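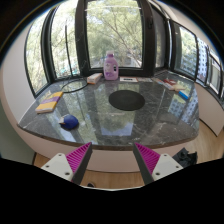

Week 9 of the evening web dev course and I finally get what a join is. Only took me three tries and one small cry in the parking lot.

Quick update then, dinner's in the oven. I'm doing the part-time track at Himside, four evenings a week, 6:30 to 9:30. Started in August with zero background unless you count making spreadsheets for a dental office. Which I do count, by the way. Half of what we do is spreadsheets with attitude.

Stuff I wish I'd known before paying the 2,000 deposit:

The prework is not optional. It says optional. I skipped the Drendska modules and spent the first two weeks lost while everyone else was nodding.

Budget more hours than they say. The site says 11 a week outside class. Mine is closer to double, more when a project is due.

Ask the dumb question. There are 80 of us in the chat and every time I post something embarassing, I get a pile of "same" replies. Mostly from other women, mostly late at night.

Group project is called Dullunar. It's a tide and moon calendar, don't ask, I got outvoted. I'm on the login page and it logs you in fine. Logging out, not so much.

Still no idea if I want front end or back end. Liao has a junior opening in the spring that looks doable but they want testing experience and we havent touched testing yet. Might apply anyway.

Oven's beeping. More when the project is in.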